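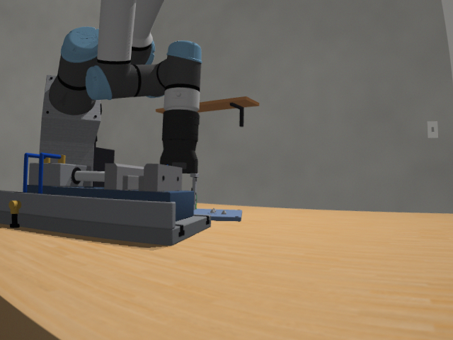 Tiempo de lectura: 2 min

Prolmont busca técnico/a de aplicaciones para Lemico, kit de carga y descarga de mordazas de máquina con brazo robótico y pinza. El puesto tiene base en Requena y depende de Nerea Gallardo, responsable de producto.

Funciones:
- Preparar en simulación la célula de cada cliente: brazo, mordaza, mesa y posición de las piezas.
- Definir trayectorias de aproximación y retirada de la pinza junto a la mordaza.
- Poner en marcha el kit en planta y formar al operario.
- Mantener la documentación técnica en español e inglés.

Requisitos: FP superior en mecatrónica o automatización, 2 años de experiencia en programación de robots y lectura de planos. Se valorará conocimiento de utillaje de fresado y de Python.

Condiciones: contrato indefinido, jornada completa, 10 días de desplazamiento al mes como máximo. Incorporación en agosto.

El proceso consta de entrevista con Hugo Montoya y prueba práctica en simulador. La prueba no requiere conocer Lemico.

Candidaturas: enviar CV a Maite Cordero, departamento de personal, con la referencia 691. No se admiten candidaturas sin referencia.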